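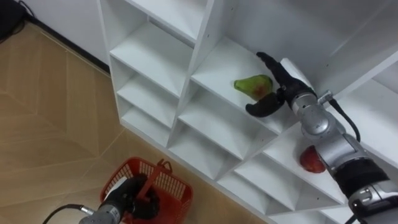
No. 166

2021-05-26

Back from four nights in Fosley, and I want to get the hotel notes down before I forget the details. We stayed at the Anamico, on the hill side of town, in what they call a Garden Double. I had booked it in March, when the rate was lower.

The room was on the third floor. The bed was firm and wide, with two pillows each and a spare blanket in the closet. There was a desk with one outlet next to it and another behind the bed that you can only reach by moving the nightstand. The garden view is mostly a view of the parking lot with the garden past it. We kept the window open at night and slept fine.

Water pressure in the shower was good. Hot water took a while to come up in the mornings, so I got used to running it first and brushing my teeth in the meantime. Towels were changed when we left them on the floor and left alone when we hung them up, as the card said.

Breakfast is included and runs until ten. Eggs, rolls, two kinds of cheese, coffee from a machine. The second morning they were out of rolls by nine – go early.

The total came to 897, including parking. The Slanina, down by the station, wanted 400 for two nights without breakfast, so it's a fair price for the area. The walk into the center is downhill, and you feel it on the way back. A bus stops outside the hotel, but the last one leaves the square at 8:40.

I would stay there again, but I'd ask for a room at the back. Next trip is Plonholm, if we can get the ferry times to work. I haven't booked a room there yet.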